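Review: Rerkia two-finger gripper kit, after one semester in a school robotics club

Our club at Calloway meets after class in the old music room. We had been using a homemade claw on our arm for two seasons and wanted something the students could take apart and put back together without glue. In March we bought the Rerkia kit for $318, with money left over from the regional meet.

Assembly took two meetings. The printed manual is fine up to the wiring pages, where the diagrams are for an older control board. The right version is on the Rerkia site under part 3284. Get it before you start. Two of the screws in our bag were too short, and the replacements came free of charge in six days.

The good parts first. The fingers are curved, so they wrap around round things and don't need perfect alignment. Cans and jars are easy. Closing force is set with a dial, and the younger students understood it right away. The pads are held on by clips – no tools needed – and we have changed them once.

Flat items are the weak point. The practice task for Zandavcombe is clearing a table of household things, and a paperback lying flat is close to impossible unless part of it hangs over an edge. Tissue packs work at a low setting. Blister packs slide away. We put carpet on the practice table, which helped a little.

The software is plain. You can record a routine, play it back and change the speed, but you can't edit a single step in the middle. You have to record the whole thing again. Salamatu Okoro wrote a short script for us that gets around this, and I wish the company had done it first.

Noise is low. The cable is too short for our arm, and we had to buy an extension.

I'd give it four stars out of five. For a club that mostly handles cans, bottles and boxes, it is worth the price. If your event is all cards and books, look at a suction tool such as the Gomum.
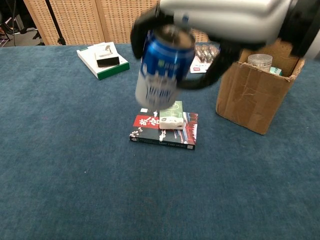
Dirk Claeys wrote that his team had the same trouble with paperbacks and got past it by pushing the book to the edge of the table first, then gripping the part that sticks out. It costs them extra time on every run, he said, and they still drop one now and then.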